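1/ OK so I finally finished the Novthorpe library reading challenge and I have thoughts. The goal was 100 short stories between January and the end of summer. I read them all, I have the sticker, I'm never taking the sticker off my water bottle.

2/ Short stories are so much harder to keep up with than novels! With a novel you get comfy after fifty pages and just coast. With stories you're meeting new people every single night, and some of them are awful, and then they're gone.

3/ My mom (hi Mihret Mamo, I know you read these) did the challenge with me and she cheated. She counted recipes. She says the headnotes in her old cookbook have "a beginning, a middle and an end" and the librarian let her have it.

4/ The best thing I read was a story called Ghumman, out of a fat used anthology, 787 pages, spine held on with tape. A man goes home to sell his father's orchard and keeps finding excuses to stay one more day. I read it twice in a row and then sat in the kitchen for a while.

5/ Worst one — I won't name it, but it was a dream the whole time. In this day and age!

6/ A few people asked how I kept track. Paper notebook, one line per story. Title, where I read it, one word for how it felt. My most used word was "hm."

7/ Places I read, according to the notebook: bus, bathtub, dentist, the bench outside Brarnden Hardware, and by a big window, which beats every lamp I own.
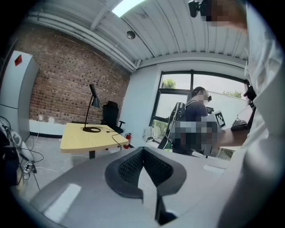

8/ Next up is the long one. I've had the Evavov trilogy on my shelf for years and I'm starting it tonight. Three books, tiny print, a family tree in the front that folds out. Mom is already asking if she can count the family tree.

9/ If you want in, reply with a story I should read in between volumes. Under twenty pages please, and no dreams. I'll put every one of them in the notebook, even the weird ones.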